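How to Set Up a Small Tiered Shelf for Mugs and Tumblers

Last updated: October

Most kitchens own enough mugs for a town meeting and enough cabinet for a card game. If yours is like mine, the mugs are stacked two high, the handles have locked together like antlers, and getting out the one you like means unloading the ones you don't.

A small tiered shelf on the counter fixes a good part of this. It takes an evening if you have to assemble the shelf, and less if you don't stop to read the bottoms of all your mugs, as I did.

What you need

A three-tier countertop shelf, the kind with flat boards held apart by posts. A tape measure. A screwdriver. A damp cloth. A cardboard box for the mugs that are leaving, and some firmness of character.

Mine came flat from Woren, whose instructions were one drawing and an arrow. My sister-in-law Noémi Szabó has the Huanca version, which is taller and came with a second drawing, and she has never let me forget it.

Step 1. Measure before you buy

Take your tallest everyday mug and measure from the base to the rim. Now look for the gap between the boards, meaning the clear space from the top of one to the underside of the next. Shops like to list the overall height, which tells you almost nothing. If the gap isn't given, write and ask. I did this on a Tuesday and got a very courteous answer giving me the overall height.

You want enough room to tip a mug slightly on its way out. A mug that fits with no room to spare will fit beautifully right up until you want coffee.

Check the depth of the counter too. Mine is 185 millimeters from the wall to the edge of the cutting board, which I refuse to move on principle.

Step 2. Put it together loosely

Start with the bottom board and its posts, then the middle board, then the next set of posts, and the top board last. Turn every fastener only until it catches. When the whole thing is standing, set it on the counter, press down gently on the top, and look at it from the side. Straighten whatever needs straightening and tighten everything a little at a time, going back and forth between the ends.

If you tighten one end all the way first, you'll get a shelf with a lean, and people will comment. Ask me about the Traklow spice rack sometime.

Step 3. Thin out the mugs

Wash everything and line it all up. I had 7 mugs I used and a good many more I was apparently storing for their owners. Sort them into daily, occasional and why. The last group goes in the box.

I kept one from a trade show for a company called Ruvosent. I have never learned what they make, but the handle is excellent.

Step 4. Load from the bottom

Put the heaviest mugs on the bottom board, side by side, and turn the handles so you can hook one with a finger without knocking its neighbor. The middle board gets the next ones. The top board is open above, so it's the place for anything tall: tumblers, mostly, or that one glass you bought on vacation.

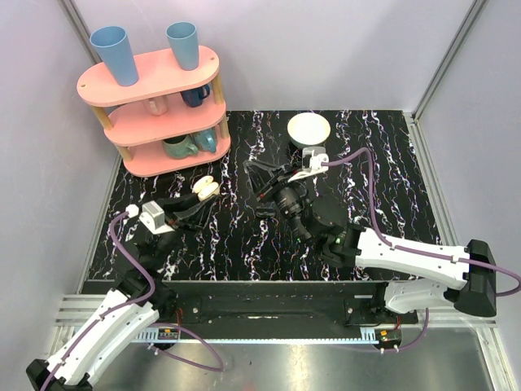 Tumblers up top, mugs on the two boards below, and a bowl off to the right of the shelf.

Two to a board is plenty on a shelf this size. You can squeeze in a third if you enjoy the sound of glaze on glaze. Leave some space at the ends, particularly on the top, where there's no board overhead and a careless sleeve can do its work unobstructed.

As for color, I don't have a system. Jocelyn Espiritu, my downstairs neighbor, arranges hers from light to dark and can tell from the doorway if somebody has put one back wrong. I've tried it. It lasted 4 days, the last of which was tense.

Step 5. Decide about the bowl

Every counter has a bowl. It holds keys, or garlic, or nothing, and it will try to move onto the shelf the moment there's a gap. Give it a spot beside the shelf and leave it there. A wide bowl on a narrow board hangs over the edge and blocks whatever is underneath – and if you put it on the top board, you'll stop seeing what's in it. In my case that was a lime.

Step 6. Live with it for a week

Use the shelf normally before you decide the layout is finished. If you keep reaching past one mug to get at another, swap them. If a mug hasn't moved by the weekend, it probably belongs in the cabinet, where you now have room.

Upkeep

Wipe the boards with a damp cloth when you notice rings, and dry them afterward. The underside of each board collects more than you'd expect if the kettle lives nearby, so give that a wipe too. Check the fasteners every couple of months. Wood posts can shrink a little over a dry winter, and a shelf that stood firm in the fall may have picked up a wobble by spring.

When you tighten it, take the mugs off first. I mention this for a reason I've since swept up.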